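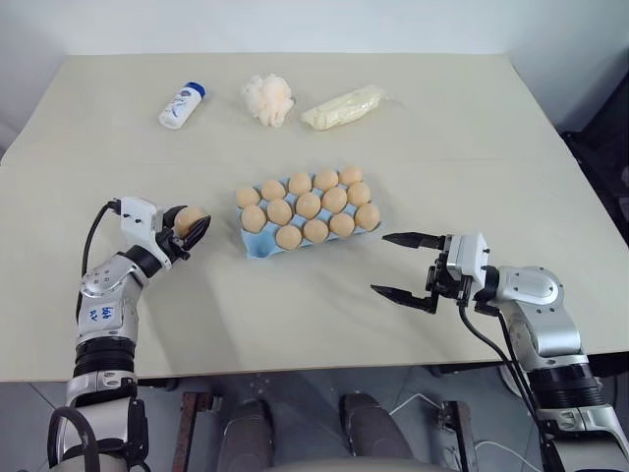
# Unit 3: Eggs, Cartons and the Stuff That Ends Up Next to Them

Household Basics, Alarcón Adult Learning Center, Room 33
Notes by Lech Makowska

Hello again! Last time we got through dry goods and I promised you something breakable, so this unit is eggs: how to unload them, how to set them in a carton, where the carton lives, and what to do with the rest of the bag when you come home with groceries and bathroom things all mixed together. If you missed Unit 2, get the notes off the shelf by the door before you start on this, as I'm going to talk about "zones" like you already know what I mean.

## The carton

The one at the top of the page is a three-by-five, in light blue, open on top. I love this shape. Most of us grew up with the long skinny dozen, and the first time you use a wider carton it feels like too much carton, but it sits nice and steady on a shelf and you can see everything in it from above. What you lose is the lid, so you can't set anything on it, ever, including "just for a second."

Look at the ridges between the cups. Those raised dividers are what's doing the work in any molded carton. An egg shell can take a surprising amount of steady pressure and very little knocking, and most of the cracks I see come from one egg bumping its neighbor on the drive home. So when we judge a carton (this will be on your worksheet) we're looking at:

- whether the dividers come up high enough to keep the shells apart
- whether the cups fit the eggs you're putting in them, because a jumbo egg in a small cup rides up and wobbles
- whether the bottom is flat and sound, with no soft spots
- whether it's clean, and I mean look down in the cups, that's where the dried yolk hides

On that last one: if a carton has had a broken egg in it, throw it out. I know it hurts. I save everything, ask anybody who's seen my garage. But you can't properly wash the molded pulp kind, and the plastic kind and the foam kind have little corners you'll never reach with a sponge.

## Setting eggs in

We go back and forth on this every term, so let me write down how I teach it and then you can argue with me in class.

Start at the back. Fill the row farthest from you, left to right or right to left, whichever way your hand likes, and come forward. The front row is last. If you fill the front first you spend the whole job reaching over eggs, and sleeves are the enemy. In the picture the back and middle rows are full and only the front-left cup is open, with the next egg right there beside the carton. Perfect, that's the easiest cup there is to reach.

Hold the egg around its middle. Don't pinch the ends. Bring it over the cup, lower it until you feel the bottom, and then let go. People drop the last half inch! I don't know why, I think the hand gets bored. Half an inch is plenty to put a hairline crack in a shell, and you won't spot it till you pick the egg up two days later and the carton comes with it.

Pointed end down, if you can tell which end is which. The air pocket is at the round end, and keeping it on top helps the yolk stay centered. Some eggs are so even that you'll be squinting at them. Pick an end and move along.

Then check. Once the carton is full I run a fingertip very lightly over each egg and give it a tiny turn. A free egg turns. A leaking one is stuck, or will be soon. Crack found today means scrambled eggs today, provided you know it just happened in your own kitchen. If it was cracked when you bought it, out it goes.

### Do you wash them first?

Store eggs in this country, no. They've been washed already and washing them again at home doesn't help and can do harm. Eggs from somebody's backyard are a different conversation and we'll have it in Unit 5, when we've got a sink.

### Brown or white?

Ours are tan. It makes no difference to what's inside. The color depends on the breed of hen. I get asked this more than anything else in the course, so now it's in writing and I can point.

## Eggs and the bath stuff

Okay, the other half of tonight. Toward the back of the table there's a bottle lying on its side (white, blue cap), a peach-and-white mesh bath pouf, and a clear plastic bag of something soft and cream-colored with its end twisted up. Pretty much what my own table looks like after a trip to the store, where half of it's for the kitchen and half of it's for who knows where.

So, zones. Before you put one single thing away, pull it all out onto a flat surface and push it into rough groups. Kitchen cold, kitchen dry, bathroom, laundry, and a spot for "I need to think about that." You want a bigger table than you think. If yours is small, do the cold group first and get it in the fridge, then come back and be as slow as you please.

A few words on the individual offenders:

**Bottles.** Stand them up when you put them away, cap snug. A bottle on its side on a table is just a bottle on its side, but on a shelf above your eggs it's a slow leak you'll find next month. Read the label too, and do it with your glasses on. Anything you wouldn't eat stays off the food shelves completely, and I don't care how tightly it's closed.

**Mesh poufs.** These weigh nothing and take up a ton of room. They also catch on everything. Hang one by its loop if it has a loop, let it dry out between uses, and don't jam it in the cabinet damp. Swap it for a new one now and then, more often than you want to. And no, you can't use a bath pouf to cushion your egg carton in the shopping bag. (Somebody did this in the Didus Street group, and was very proud of it, and okay, nothing broke. I still say no.)

**Soft things in clear bags.** My own rule is that if I can't name what's in it from arm's length, it gets a strip of masking tape with the name written on. A twisted end is fine for getting it home, but it'll untwist on the shelf. Use a tie or a clip.

## Where the carton lives

In the fridge, on a middle or lower shelf, toward the back. The door is where everybody puts eggs because so many fridges came with a little egg rack in the door, and the door is the warmest, shakiest spot in there. Every time a kid goes looking for juice your eggs go for a ride.

If your carton has no lid, like this one, keep it away from onions and cut melon. Shells are porous and eggs pick up smells. You can lay a clean sheet of paper loosely over the top. I use the backs of old handouts, so yes, I've got Unit 1 in my refrigerator.

Don't leave eggs out on the counter longer than two hours, counting the drive. A cold egg that's been sitting out starts to sweat, and a sweating shell isn't something you want to put back and forget.

New eggs go behind old eggs. If you're down to a few strays in the old carton, you can move them into the new one, but put them in the front row and pencil a small mark on each shell. Pencil, please. The marker smell bothers me.

## Try it at the table

You'll work in pairs. I'll have a carton for each pair and enough eggs to fill it, plus a bag of mixed odds and ends from my stash.

1. Wipe the table and dry it. Eggs roll better on a wet table and we don't want that.
2. Empty the bag and make your zones. Talk it out with your partner, and if you disagree about something, put it in the "think about that" spot.
3. Look over your carton using the list from earlier. If you'd reject it, tell me why before you go on.
4. Fill from the back, one egg at a time. Your partner watches your hands and calls out any drops.
5. Do the fingertip check.
6. Move the carton to the other end of the table with two hands, flat underneath. Never by one edge! A full open carton bends in the middle.
7. Switch, and do it again with your other hand. It's humbling.

If an egg breaks, paper towel first, then soapy water, then wash your hands. Salt sprinkled on the mess for a minute makes it easier to scoop. Nobody's in trouble. I budget for breakage.

## For the notebook

Draw your own fridge, shelf by shelf, and show me where the eggs are now and where they're going to go. Stick figures and boxes are great, I'm not grading the art. Then write me a few lines on one thing in your house that's been stored in the wrong zone for years. Mine was dish soap, next to the flour, in the Ginside apartment, and I'll tell you that story if we've got time left over.

The reading is the Seltia booklet, the chapter on cold storage. Skip the bit on pickled eggs unless you're curious. The booklets live in Room 668 on the sixth floor and the elevator is slow, so grab one for your partner while you're up there.

Bring an apron next time, and an empty carton if you've got one at home that passes the list.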